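# Let Us Into the Rehearsal

The best thing I heard all year was a bassoon player asking a question. She wanted to know if the long note before the return of the main tune was supposed to get quieter all the way down, or hold and then drop. The conductor didn't know. He said so, out loud, and then they tried it one way and then the other, and the second way was so much better that a man across the aisle from me laughed. I did too, a little. We were sitting in the side seats of the hall in Fliken on a gray October morning with our coats on, watching the Zulance orchestra rehearse a symphony I would have told you I knew by heart.

I didn't know it by heart. I knew the tunes, and I knew where the loud bits came. I had never once noticed that the second clarinet spends an entire page propping up the horns, because in a finished performance you aren't supposed to notice. In the rehearsal they took the horns away for a minute and there it was, this beautiful plain line going along by itself, and when the horns came back in on top I could still hear it. I can hear it now, on the recording I've owned since college. It's like finding a room in your own house!

So my argument is a simple one, and I'm going to make it with more excitement than is maybe decent: every orchestra, every quartet, every college ensemble and community choir should open rehearsals to the public, regularly, and treat it as a proper part of the season. I don't mean the dress rehearsal, where everybody plays straight through and saves their lips for the evening. I mean the second one. The messy one, with the stopping. 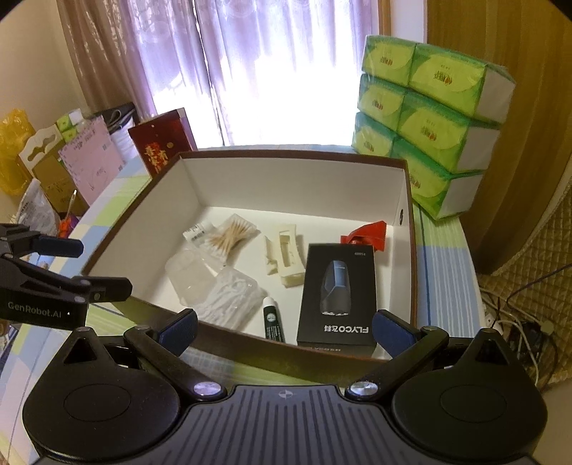

Surely the players hate it, a reader wrote to me after I mentioned the Fliken morning in passing last month. "You are asking people to make their mistakes in front of strangers. I sang in a chorus for years and the whole value of a rehearsal was that it was private. You could crack a high note and turn around and laugh about it. Put an audience in there and you'll get a second concert, with worse lighting."

I've thought about that letter a lot, and I think half of it is right. A rehearsal where people are afraid to crack a note is a bad rehearsal, and no amount of delight on my side of the hall makes up for it. Some sessions should stay shut. The first read-through of a new piece, certainly. Anything in the week when a section is sorting out who sits where. If I played second violin I would not want company for that either.

But the other half, the part about it turning into a second concert, doesn't match what I've seen. For the first ten minutes in Fliken everyone sat up very straight. Then the violas got lost after a page turn, twice in the same place, and somebody said a word you don't hear at concerts, and from then on we might as well have been furniture. Work is absorbing. People who are really in the middle of a problem forget they are being looked at, and the problem in the slow movement that morning was a good one: the melody passes between three instruments in the space of a few bars, each of them breathes in a different spot, and it has to sound like one breath. They spent a quarter of an hour on it. I would have happily given them the whole two hours.

The smaller the group, the better this gets. I went to hear the Flituvine quartet rehearse in the Xie Room, which seats 200 when it's full and had perhaps a few rows taken that afternoon, and it was the closest thing to eavesdropping I have ever done with a ticket. There is no conductor in a quartet, so everything has to be said. They said all of it. The cellist thought the opening was too fast. The first violin thought the opening was fine and the cello was late. They played it slower, and the first violin was right, and then they played it at the old speed with the cello a hair lighter, and the cellist was right too. I had honestly believed (I'm a little ashamed of this) that tempo was something you looked up. It's written at the top of the page, after all. Watching four people argue their way to one, and then watching it shift again after the break when they were tired and the room was warmer, did more for me than any book I've read on the subject.
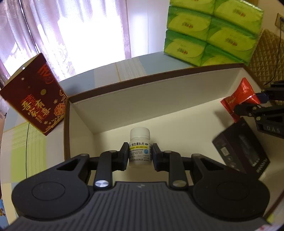 And tempo is the easy case. Balance is harder to learn about from a concert seat, and intonation is harder still. Most of us can tell when a chord is badly out of tune. Very few of us, me included, can say why a chord that was fine a second ago has suddenly started to glow. In rehearsal they build it for you. The cello plays the bottom note, the viola puts the fifth on top, they wait until it settles, and then the second violin slides in the third, slightly lower than you'd expect, and the whole thing locks. You can feel it in your chair. After that you go to the concert listening for it, and you are a better audience. You're quieter in the right places because you know what's coming and what it cost.

I want to say something about money, too. A decent seat for the Zulance on a Saturday night is $79 before you've parked the car. I think that's fair for what it takes to put that many trained people on a stage, and I pay it when I can. The rehearsal was six dollars. Next to me were two kids in school sweatshirts with their violin cases between their feet, and behind them a woman with a baby who slept through the brass. None of them, I'd guess, are at the Saturday concert very often. The heating was on anyway, the lights were on anyway, and the players were being paid to be there. All it took was somebody to unlock a side door and put up a sign about phones.

I've heard the worry that cheap rehearsals will eat into concert sales, that people will go to the one and skip the other. I just can't see it. It's like worrying that people who watch batting practice will stop going to the game. After the Fliken morning I couldn't stand the idea of missing the performance! I had spent two hours in suspense over that long note. I needed to know if it would drop.

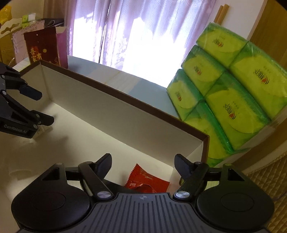
A few practical thoughts, for anyone who runs an ensemble and is wavering. Give people a sheet with the names of the movements and leave it at that. Don't have anyone come out and explain things to us during the stops; the one time I saw this tried, a very nice person with a microphone talked over exactly the conversation I wanted to hear. If you can, let listeners sit close, on the side, where the talk carries. Half of what conductors say in rehearsal is addressed to the front desk of the violas in a normal speaking voice, and from row T it's a mime show. Let people leave whenever they want, too. Two hours of stop and start isn't for everyone, and a person who slips out happy after forty minutes will come back.

And please, print the rehearsal letters in the sheet if you can spare the space. When the conductor says "four before G" and forty musicians flip to the same spot in a second, it's thrilling, and it would be more thrilling still if I had some idea where G was.

For listeners I have less advice. Go twice to the same piece if you can. The first time, I mostly looked at the wrong person; I watched whoever had the tune, the way you do on television. The second time I picked the timpani and stayed there. The player tuned constantly, ear almost on the skin, all through other people's solos, for an entrance of four notes. Then the conductor asked to go back, and the four notes had to be done again, and there was all that bending and listening one more time. I had always thought of that as the job with the long rests in it.

The reader with the chorus wrote to me again, by the way, a shorter note. No change of mind on the main point, but an admission that the alto section had always behaved better when somebody's family was waiting at the back of the church. I'll take that.

As for the long note before the tune comes back: on the night, they held it. They held it longer than they ever had that morning — I was gripping the armrest — and then it fell away to almost nothing, and the bassoon came in underneath so softly that I'm not sure the people around me caught it. I wanted to tap every one of them on the shoulder. The orchestra has another open morning listed for the spring, a piece I don't know at all this time, and I've already bought my ticket and one extra.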